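The Hovport Assessment

MEMORANDUM FOR THE DEPUTY DIRECTOR
Subject: Reliability of the source GENTILE

1. The Section was asked to give its view on whether GENTILE should be brought out of Hovport before the January round of talks. The Section's view is that he should not. A dissent is attached.

2. GENTILE first approached the Aldale station through the shipping firm of Tasto, where he was employed as a clerk in the freight office. He asked for no money. This was noted at the time as a point in his favour and was later noted, by a different officer, as a point against him.

3. Over his period of service he supplied 83 reports. All but two were confirmed from other sources. The two that were not confirmed concerned the same man, a customs inspector, whom GENTILE accused of selling manifests to the other side. The inspector was removed from his post on the strength of those reports. His replacement has proved a good deal less careless, and the station has lost its view of the northern quay.

4. On 18th October GENTILE failed to appear at the chapel in Hovport. He appeared at the fallback an hour later, in a dry coat, although it had rained all morning. He said he had been followed and had waited in a café. The station's watcher saw no one behind him. The watcher also did not see him arrive.

5. At that meeting he asked for passage for himself and one other person. He had never before mentioned another person. Pressed for a name, he said he would give it on the boat.

6. The cost of the passage, at 560 for each traveller and a further 1000 for the skipper's silence, is within the station's allowance and has played no part in the Section's thinking.

7. The Section considers it likely that the second traveller is the dismissed inspector. If so, the accusation was arranged between them, and the purpose of the whole operation was to place two men in our hands where we had bargained for one. Whether they would come as friends cannot be settled from this building.

8. It is recommended that the boat sail on the appointed night without passengers, that the chapel be given up, and that GENTILE be told nothing.

Attached: dissent of the Head of Station, Aldale, received by telephone and taken down by the duty clerk.
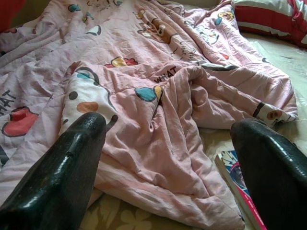

Rüdiger Görtz wished it recorded that the boat had sailed the previous evening on his own authority, that there were two men aboard it, and that he would be obliged if the Section could send somebody to the harbour who spoke the inspector's language.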